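Home › Reviews › Arms & Grippers
Last updated: 19/10/2021
By Kári Hjaltadóttir

I've had the Purves two-arm tabletop kit bolted down in my workroom for a while now, and people keep writing to ask if they should get one. So this is the long answer. The short answer is yes if you like fiddling, and maybe wait if you don't.

I bought mine from Clakness, full price, no discount and no favors. They're a small shop and they sell the Purves as a pair of arms, a pair of grippers, two wrist brackets for cameras, the power supplies and a frankly ridiculous amount of cable. You bring your own laptop. You also bring your own table, and please bring a heavy one, because my first table walked across the floor every time both arms swung the same way. Shipping took six days and everything came in two boxes, which my neighbor Yuzhen helped me haul up the stairs (thank you, Yuzhen, I still owe you dinner).

Setup is where I lost a weekend. The arms themselves go together fine. The printed guide is good up to the point where you plug in the second arm, and then it sort of waves its hand and sends you to a web page. The web page had the older connector on it. I wrote to Clakness and a very patient man named Vasilică Munteanu answered the same afternoon with photos of the right one, so full marks for support, but come on, fix the page!

Once both arms were talking I ran the calibration, which is the part I was dreading. You bring the two grippers toward each other until they're nearly touching, then nudge one arm a little at a time until the software is happy that they agree on where the middle of the table is. It wants five good points. I got three, then it threw out two of them, then I had a cup of coffee and started over. After that it went through on the first try and I have no idea what I did differently. 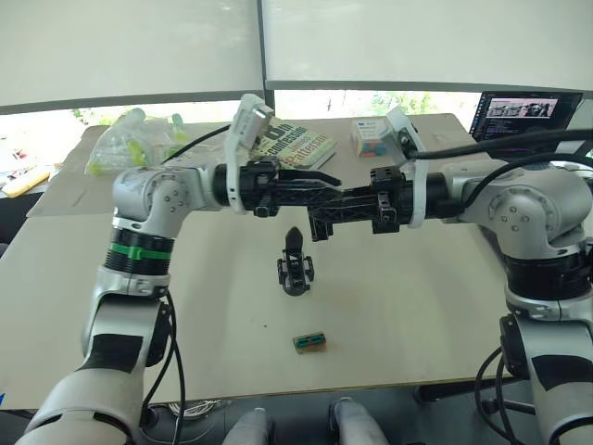

The thing I'd tell anybody is to do that close-in part at the slowest speed the slider gives you. The default is too quick for fingers working that near each other, and I winced a lot. I did knock them together once on the second day, pretty hard, and nothing broke, so the fingers are tougher than they look. There was a scuff and I had to redo one point.

Day to day, I mostly use it for passing things from one side to the other. Pick up with the left, meet in the middle, let go, set down with the right. That's a dull little job to describe and a really satisfying one to watch when it works. Small blocks and boxes are easy. Soft packs are a pain — the fingers close, the bag squishes, and the whole thing slides out the bottom. Paperbacks are somewhere in between. If the spine faces the gripper you're golden, and if it doesn't you get a fan of pages and a sad noise.

I kept a tally for one long stretch: 200 handoffs with blocks, and I had to step in on maybe a dozen. I'd call that good for the money. The Sivov arms I borrowed last year were smoother, but they were a single arm setup and cost more than both of these together, so I don't think it's a fair fight.

Now the complaints. The cables. Oh my gosh, the cables. They run along the outside of the arms and they need slack to move, so you end up with big loops that drift over whatever is behind the arm. I've tried clips and I've tried straps. Leave yourself more room at the back of the table than you think you need.

The software is called Prenus and it's okay. It starts fast, it saves your positions without being asked, and the undo button has rescued me more than once. But it won't remember my window layout, and the text is tiny. Gheorghița Ene, who runs the users' mailing list, told me a new version is planned for December with bigger type and a proper pause key. I'll update this if it shows up.

Noise is fine. You can talk over it. The joints do hum when they're holding a pose, a bit like an old fridge, and I stopped noticing after the first week. My dog did not.

Price: I paid $946 for the second gripper and bracket set on its own, because the first time around I ordered the one-gripper bundle like a dope. Get the full bundle. It works out cheaper and you don't have to calibrate twice.

Wyn Mostyn asked me whether it would suit a classroom and I think so, with an adult on the stop button and the speed turned way down. Older kids would love it. I wouldn't hand it to anyone who gets mad at cables.

Four out of five from me. The missing one is for the web page, and they know it.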